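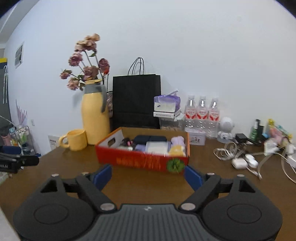
Speaker notes: comparing three hand-held grippers
Pleltholm workshop, 21 Mar 2018

Slide 1. Title
Say good morning, check the microphone at the back. Mention that the slides go up afterwards. Questions at the end, except on units, where people should stop me.

Slide 2. What we wanted to know
We had three hand-held grippers and could carry on with one. The Stometti has blue rectangular fingers on a linkage. The Nørgaard closes in parallel. The Hurkia has soft fingers. Each carries a camera. The question was which one a person can use for a whole afternoon and still get clean recordings.

Slide 3. Set-up
Same operator for all three, same table, same objects. An open cardboard box with a handle hole, small packets and pouches, water bottles, a mug, a computer mouse, cables. Everyday things, left close together on purpose. Wide spacing makes every gripper look good.

Slide 4. Numbers
1,405 recorded grasps in total. We threw out 175, mostly because the camera lost track of where it was. Another 300 were repeats done by a second operator, kept apart from the main set and not in the chart. Read out the chart from left to right, then wait. The colours are hard to tell apart on some projectors.

Slide 5. Stometti
Opens widest. Good on the mug and on anything boxy. The flat fingers slide on thin plastic packets unless you come in square. The linkage needs its screws checked every session - ours loosened twice and the fingers stopped meeting in the middle. The camera sees both fingertips at full opening, and that made labelling much quicker.

Slide 6. Nørgaard
Weighs 730 grams with the camera on. Very repeatable. People complained about the wrist after half an hour. Too narrow for a bottle held across the middle, so we took bottles by the cap, and I don't count that as a fair test.
(Play the clip here. No sound on it.)

Slide 7. Hurkia
Best on pouches and soft bundles. Poor on cables. The fingers bend out of view when they load up, so you can't tell from the recording how far it has closed. We tried a second camera from the side in August. It helped, but it got caught on everything.

Slide 8. Camera notes
A wide lens is worth having even though it bends the edges. With the narrow one we kept losing the object just before contact. Fix the exposure before you start. White walls push it down and a black finger pad then turns into a blob.

Slide 9. What we chose
The Stometti, with rougher covers on the fingers. It was second on soft items and first on most of the rest. If your work is mainly bags and clothing, look at the Hurkia again.

Slide 10. Still open
Finger covers: how long they last. Left-handed use, not tested. Whether the arm can repeat the wrist angles people choose - some of the angles look out of reach to me.

If short of time, skip 8. Leave slide 4 up during questions.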